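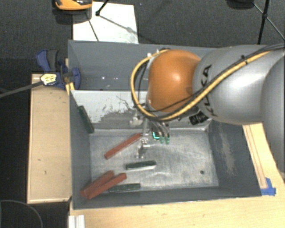

# Pondora blocks + bin

Layout notes and label sheets for the Pondora block set. Long blocks, gray metal bin, what lies where. 56 layouts so far. Last cleanup of this file 28th September, older stuff goes back to March and shows it.

Maintained by Santeri Rautiainen. Ask me before renaming anything.

## What's in the folder

- `layouts/` one text file per layout, named `pon_` plus a number
- `blocks.csv` the block list, ids and lengths
- `bin_notes.txt` marks on the bin, where they are, when someone wrote them down
- `old/` the Omulberg layouts. Different bin. Don't mix them in

No photos in the layout files themselves, just the sheets.

## The blocks

Twelve in the full set. A layout never uses all of them. Ids are P01 and up, written on the storage box lid, not on the blocks (the ink rubbed off and left smears, so we quit doing that).

All of them are longer than they are wide. We call the two ends "ends" and everything else "sides". Please don't write top or bottom for a block, it rolls over and then the note is wrong.

P07 has a chipped corner. Still in use. P11 was replaced with one from Hakala and is very slightly shorter, see the length column. If your numbers look off for P11 check which one you have got.

## The bin

Gray, metal, rectangular. Split crosswise in two, with a sloping panel between the halves. Names used in all the sheets:

- **front**: the half with the bare worn metal floor
- **back**: the blue-gray half
- **slope**: the divider panel

The front floor has a small round hole near one corner. Handy as a fixed point, so measure from the hole and not from the wall. The walls aren't quite square to each other.

Wear marks are fine to mention in a note but don't use them as reference points. The slope picks up new scratches all the time and the gray patch low down on it keeps getting bigger. Old sheets that say "left of the long scratch" are pretty much useless now, sorry. I've tagged those `ref_bad`.

Don't repaint it. Don't polish the floor either. Someone at Omulberg did that to theirs and half their earlier notes stopped making sense.

## Layout sheet format

One line per block:

`id, half, x, y, angle, touching`

- `half` is front, back or slope. Slope means any part of the block is resting on it
- `x, y` in millimeters from the hole, to the middle of the block
- `angle` 0 is along the long wall. Only go to the nearest 5, finer is a waste of time
- `touching` ids of the blocks it touches, or `wall`, or leave it blank

Stacked blocks: write the lower one first. Blocks standing on end get `E` after the id. There are only 8 layouts with a standing block and a couple of those are doubtfull.

## Kinds of layout

`spread` nothing touching anything
`row` side by side, ends more or less lined up
`heap` dropped in, left how they fell
`corner` pushed up against two walls

Heaps take the longest to write up. Up to 4 tries to get the angles right on a bad one. If you can't see a block's far end, put `?` for the angle, don't guess.

## Known problems

- pon_19 and pon_20 are the same layout. Keeping both for now, the numbering is used elsewhere
- front and back swapped in a few of the March sheets, fixed the ones I found
- the `touching` column wasn't filled in at all early on. Blank there doesn't mean not touching. Anything tagged `early` is like that
- Oment exports put semicolons in place of commas. Just replace them, nothing else breaks
- some lengths in `blocks.csv` were rounded up. P03 and P08 for sure

## Adding a layout

1. Empty the bin, both halves. Wipe out the dust
2. Place or drop the blocks
3. Fill in the sheet before moving anything
4. Have somebody else read off two of the blocks and compare
5. Next free number, save in `layouts/`

Blocks go back in the box afterward, in id order. P05 and P06 look alike so check them agianst the lid.

## To do

- remeasure P03, P08
- more rows, we're short on those
- write up the loose sheets in the drawer
- decide about `old/`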